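Getting the big whiteboard in the Flumcombe meeting room back into use this week. Thread, mostly so I remember what worked.

Board wiped, pens in the tray, blues and reds.

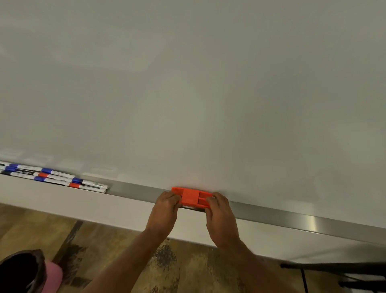 One reply came in straight away asking whether the faint marks low down ever shift, as theirs at Hakholm have been there since the move and dry wiping does nothing.

They do, mostly. Go over the old mark with a fresh dry-wipe pen, leave it 10 seconds, then wipe. The new ink lifts the old. It took me three goes on the worst of it and there's still a bit of ghosting down by the tray.

After that, a damp cloth with one drop of washing-up liquid, then a dry cloth. No scouring pads. The Zallthorpe office used one on theirs and it's held on to ink ever since.

Pens: store them flat. Stood upright, the ink runs to one end and you get either a blob or nothing.

If a pen is dead, bin it. Don't put it back in the tray for the next person.

We had a quote from Griffiths for a replacement board, £259 plus fitting. The cloth and the washing-up liquid were already under the sink.

Only blue and red from now on. The green was hard to read from the back row and it was the worst one to clean off.

Next job is the cloths. There are 8 in the drawer and most of them need a wash.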